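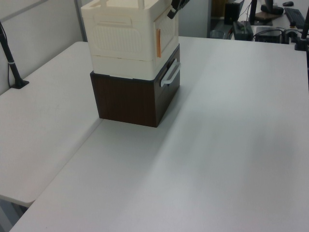 Two storage boxes, stacked on a table.

Drosthorpe swap day moves to the Falumgate hall

By Rania Sayegh
12/03/2000

Search this site Enter keywords Go

I went along to the winter swap meeting last week expecting to stay ten minutes, and I ended up there until they were stacking the chairs. So much to talk about! The big news is that the household swap is leaving the old school gym and going to the Falumgate hall, starting with the December one.

Ayana Gebretsadik has run the thing for 9 years now and she told us the gym simply got too small. Last winter 233 people came through the door (I was one of them, stuck behind a man with a rolled-up rug for most of it). The new hall has room for 60 tables and a proper kitchen at the back – so yes, there will be soup.

The rules are pretty much the same. You bring clean household stuff in working order, you get a ticket for each item, and you spend the tickets on whatever you like. Shelves, storage boxes, lamps and dishes are all fine. No mattresses, and please no more encyclopedias. Haris Jurić begged us on that last point and he got a round of applause.

A table of your own costs 18 dollars this time, up a bit from last year, and I heard some grumbling about it near the coats. Walking in is still free. Doors open at nine in the morning and the good kitchen things go fast, so don't do what I do and show up at noon.

If you can't carry your things over, Elżbieta Czarnecka has a van and is taking names at the Drosthorpe library desk through Friday. I've already put mine down – I have an armchair that has to go before my sister visits.

Contact us | Copyright 2000 Drosthorpe News | Back to top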